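Tanoli Fund, Small Grants Program
Progress report, second period
Project: Fair Chances at the Ballot, Prurnavia
Submitted by Emiliano Moya, project lead
30 October 2020

Where we are

The last report ended with a promise that this one would be shorter. It is, partly because the county clerk's office stopped answering our emails for most of the summer and there was less to report.

The grant pays for one thing: helping people with old felony convictions find out whether they can vote, and getting the paperwork in if they can. The law changed in May. The form did not. For seven weeks applicants were asked to attach a certificate the state no longer issues, and the state sent back every application that lacked it. We wrote to the office, then to the office that supervises the office, and a corrected form went online late one evening without a word to anybody. We count this as a win and have listed it under outcomes.

What we did

We spoke with 593 people, mostly by phone. Of those, 210 turned out to be eligible and sent in a registration with our help. Nineteen were rejected. We appealed all 19, on the theory that a rejection letter with the wrong name on it is worth a second look. Eleven have been reversed so far. The rest are still with the review board, which meets when it has a quorum and has not had one lately.

The biggest obstacle was fines. A person may vote once all court fees are paid, but no single office can say what is owed. One man was given three different balances by three different counters in the same building. He paid the largest to be safe and was then told he had overpaid, and that a refund would require a form.

Candidates

You asked us to track what the campaigns were saying. Both major candidates for the state senate seat came out for second chances, and both have yard signs to that effect. Neither would commit to a bill. One staffer told us the issue was "very much on the senator's radar," where it has plenty of company. We remain nonpartisan and equally disappointed.

The celebrity video you suggested did not happen. We got as far as a manager's assistant, who was kind, and who asked which state we were in.

Money

We are under budget on travel, for obvious reasons, and over on postage. The Stindance phone system costs more per month than we planned, but it logs calls properly — the old one logged them as faxes. Case notes have moved to Suvport. The move took nine days longer than scheduled and ate one spreadsheet, which we rebuilt from paper. We ask to shift the unspent travel money into postage and phones. A revised table is attached.

What comes next

After Tuesday we will follow up with everyone who registered and find out who was turned away at the polls, and why. The remaining appeals continue. We would also like to have a one-page guide to court fees ready by spring, assuming the courts can tell us what to put on it.
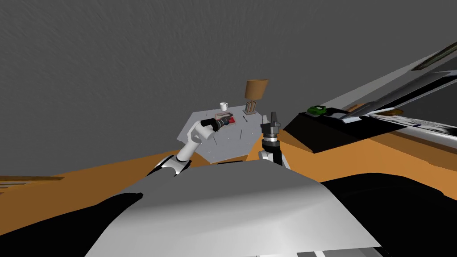 Reviewer's remarks: Postage and phones are fine, go ahead and move the money. I'd hold the fee guide until the clerk puts something in writing, or you'll be reprinting it by summer. Please send the appeal outcomes as they come in and don't save them for the next report. And I still think the video was a decent idea.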